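Write the rule before you buy the arm

Most of the rules we have for robots at work were written for big machines behind fences. They are good rules. They say where the fence goes, how fast the gate switch must cut the power, and who may hold the key. People are alive because of them. But a growing share of robots are now small arms clamped to ordinary tables in ordinary rooms, and for those the old rules tend to be ignored or copied out whole by somebody who has not read them. I think both habits are bad, and I think the fix is cheaper than people expect.

I have spent a good part of my working life writing procedures for other people to follow. The last set was for Nundari, a small firm that tests grippers and arm software for customers. When I arrived their safety document ran to 42 pages. It had been bought from a consultant and it covered palletising cells, paint booths and overhead gantries. Nundari has none of those. It has tables. The document said a good deal about floor markings and nothing at all about what may be lying on the table when the arm is switched on.

I asked the staff which parts they used. One of them knew where the emergency stop section was. The others knew the document existed and that it lived in a green binder. I don't blame them. If you hand somebody 42 pages and 40 of them are about another building, they will stop reading before they reach the two that matter.

We replaced it with a single sheet. It has five rules on it, and I will give them in full, as people always ask.

One. Before the arm is powered, the person running it says out loud what it is going to pick up and where it is going to put it.

Two. Anything within reach that is not part of the task is either moved or named on the run sheet.

Three. The stop button is within arm's length of a person who is not doing anything else.

Four. Speed is set to the lowest level the task allows, and only the person named on the sheet may raise it.

Five. If something happens that was not expected, the run ends and gets written down, even if no harm was done.

The second rule caused the most argument. The first draft said the table must be clear apart from the task objects. It sounds sensible and I wrote it myself. Štěpánka Murín, who ran most of the sessions, told me it would be broken by lunchtime on the first day, and she was right. A good deal of the work is meant to show how an arm copes with the sort of table people have at home or in an office. A bare table would have made the tests useless, so the staff would have had to choose between the rule and the job. People choose the job. Once they have done that with one rule they find it easier with the next.

So the rule became "moved or named". You can leave a laptop on the table if it is on the run sheet, and writing it down makes you think about where the cable goes and whether the arm can reach the screen. It takes less than a minute. I would rather have a rule that is kept on a crowded table than one that is only kept on an empty one.

The fifth rule is the one I would defend hardest. In the time I was there the team logged 448 unexpected events over 4,000 runs. To an outsider that looks alarming. Nearly all of them were things like a pen rolling away, a grip that closed on nothing, or an arm that stopped short and waited. Under the old document none would have been recorded, as it only asked for reports of injury or damage. Yet it was the small ones that told us what to change. A run of missed grips on one rig led to a loose mounting bolt. Somebody might have found that bolt anyway, but perhaps after it had come out.

There is a fair objection to all this, which is that short rules leave gaps. A customer called Beltness refused for some months to accept our sheet and wanted the long document back, on the grounds that their insurer liked to see it. I understand that. An insurer cannot sit in the room, and a thick document looks like care. We settled it by keeping a longer file behind the sheet, with the risk assessment, the maker's limits for each arm and the maintenance record. The file is for the people who need proof. The sheet is for the person with a hand near the table. Trouble comes when one paper is asked to do both jobs.
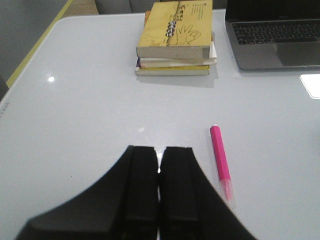

Page last changed: September

The run sheet entry for a table like this would need a line for the marker, a line for the books and a line for the laptop. If the marker is what the arm has been told to pick up, the other two go under "named, not to be touched". It is dull to write. It also settles beforehand what would count as a mistake, and that is most of what a safety rule has to do.

I would add a few things if I were starting again. Glossy surfaces deserve a mention, as a bright reflection can trouble a camera, and a person reading the sheet should be reminded to look for one. Paper deserves a mention too, because it slides. And I would ask for the sheet to be rewritten every year by someone who has run the arm that month – a manager can sign it, but should not write it alone.

What I would not do is wait for a national standard to settle the matter. Standards bodies are slow for good reasons, and they have to serve the paint booth as well as the table. A firm can meet the law, follow the maker's instructions and still need its own sheet, for its own room. The Galtance workshop down the road took ours, crossed out rule four and wrote a stricter one, because their arms are heavier. They were right to do so. If you take it as well, change whatever does not fit your tables and put the date of the change at the bottom.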